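Reading the Side of the Box

Liesl Steiner keeps the bathroom shelf stocked at Illton, a guesthouse with two shared bathrooms, and she reads every carton before it goes up.
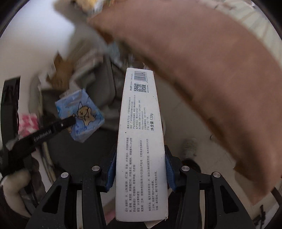 What she looks for

"The net weight first," Steiner says. "120 grams on this one. Then the shelf life, three years."

Her colleague Ilham Belhaj goes to the ingredients. Calcium carbonate comes up a lot, she says, and so do sorbitol and glycerin. "Guests ask me about flavor. Icy mint, I can tell them that."

Both keep the cartons until the tube is finished. "The directions are on there," Steiner says. "Three minutes, morning and evening. I was doing one."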